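Warum ich beim Segeln keine Heldengeschichten mehr hören mag

November 2025

Letzten Winter saß ich wieder in so einem Vortrag. Vereinsheim, zu warm, Kaffee aus der Pumpkanne, vorne ein braungebrannter Mann mit Headset, und nach zehn Minuten war er zum dritten Mal fast ertrunken. Ich segle selbst, seit ich vierzehn bin, meistens Küste, zweimal Biskaya, und ich hab mich dabei ertappt, wie ich auf die Uhr schaue. Einmal Mastbruch, einmal Kenterung, einmal Halluzinationen vor Kap Hoorn, und am Ende die Folie mit dem Sonnenaufgang und dem Satz, dass jeder von uns sein eigenes Kap Hoorn hat. Also ich nicht. Ich hab eine undichte Luke und einen Diesel, der bei Kälte zickt.

Versteht mich bitte nicht falsch, ich bewundere Leute, die allein um die Welt segeln. Was mich stört, ist die Auswahl! Erzählt wird immer nur die eine Nacht, in der alles schiefgeht. Die anderen zweihundert Tage, an denen jemand Schäkel kontrolliert, Zwiebeln sortiert und alle zwanzig Minuten aus der Koje kriecht, um nach Frachtern zu gucken, die kommen nicht vor. Dabei entscheidet sich da alles, glaube ich jedenfalls.

Meine Freundin Natalie Sowerby ist vor ein paar Jahren auf der Muratar mitgefahren, einem dicken alten Stahlkutter, 2.052 Seemeilen am Stück, zu viert. Ich hab sie hinterher gefragt, wie es war, und sie sagte: »Wir haben viel geputzt.« Ich war erst enttäuscht (ich wollte natürlich Wale und Sturm). Dann hat sie mir ihr Bordbuch gezeigt und ich hab den ganzen Abend darin gelesen. Wann das Großfall getauscht wurde. Wer schlecht geschlafen hat. Dass der Skipper, Darren Pickering, am elften Tag ein Reff eingebunden hat, als die anderen drei noch lachend in der Sonne saßen, und dass alle deswegen ein bisschen beleidigt waren. Kein Drama kam danach, der Wind legte zu, das Reff war drin, es gab Nudeln. So eine Geschichte verkauft dir keiner mit Headset.

Und trotzdem hab ich genau daraus mehr gelernt als aus allen Vorträgen zusammen. Ich reffe seitdem früher, und zwar deutlich, auch wenn der Rest der Crew mault. Unser Verein hat für den Abend im Juni übrigens 400 Euro Honorar gezahlt, für einen anderen Redner, gleiche Kategorie, diesmal mit Eisbär. Für das Geld hätten wir zehn Leute durch den Funkkurs bringen können, zumindest mit Zuschuss. Ich hab das in der Versammlung auch gesagt. Es wurde still, dann sagte Ryan Heywood, die Jugend brauche doch Vorbilder. Ja, klar braucht sie die! Aber frag mal Poppy Mellor, die ist sechzehn und segelt uns allen davon, was sie von dem Eisbären noch weiß. Sie wusste noch, dass es einen gab.

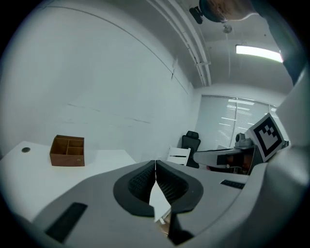 Ordnung an Bord ist für mich so ein Thema, das in keinem Vortrag auftaucht und an dem jeder Törn hängt. Auf der Fillis, meinem Boot, flog früher alles durcheinander, Splinte, Sicherungen, Ersatzbirnen, eine einzige Blechdose, und wehe, man brauchte nachts was daraus. Inzwischen schwöre ich auf schlichte Holzkästen wie den braunen auf dem weißen Tisch, oben offen, mit dünnen Trennwänden in vier Fächer geteilt. Bei mir wären das Elektrik, Rigg, Motor und Krimskrams, wobei der Krimskrams immer gewinnt.

Ich wünsche mir also Vorträge über so was. Eine Stunde Stauplan, von mir aus mit Dias! Jemand, der erzählt, wie er in drei Wochen Regen mit seinem Mitsegler nicht in Streit geraten ist, oder eben doch, und was dann half. Areti Stefanou aus unserer Fahrtengruppe könnte das sofort, die hat mit ihrer Schwiegermutter die halbe Ägäis abgesegelt und beide reden noch miteinander. Gefragt hab ich sie schon. Sie meinte, sie habe doch nichts erlebt. Ich frag sie im Frühjahr noch mal.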